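I bought the Jalex round dining table in August, after the old one lost an argument with a removalist. It cost 300 dollars in the light finish, delivered to Urnville, and the box sat in the hallway for 9 days while I worked up the enthusiasm.

Assembly took most of an evening. The instructions come as one folded sheet with 8 drawings, two of which are the same drawing. You get a hex key made of something close to cheese, so use your own. My neighbour Ruan Mabuza held the legs while I swore at the bolts, and he'd like it recorded that step five is upside down.

Once it's up, it's a decent table. It doesn't rock, which the Abera I had before it did from the first breakfast. Four people fit comfortably. Six fit if they're fond of each other, and the colour is light enough to cheer up a room with a dark floor.
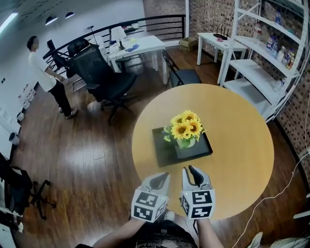

The finish is where Jalex saved its money. A mug left overnight gives you a ring that fades by lunchtime, more or less. Red wine you have to chase. I used the Esen wood balm on it after Christmas and that helped, though the whole flat smelled like a saddle for two days and the tin was 20 dollars on top.

Other grumbles: the felt pads for the feet fell off within a week, and there's no spare bolt in the bag, so count them before you start and not after. The edge is nicely rounded, which my hip appreciates at 6 in the morning.

Would I buy it again? At that price, yes, with my own hex key and a better brand of felt. I'd skip the matching stools, which I've sat on at the showroom and am still a bit cross about.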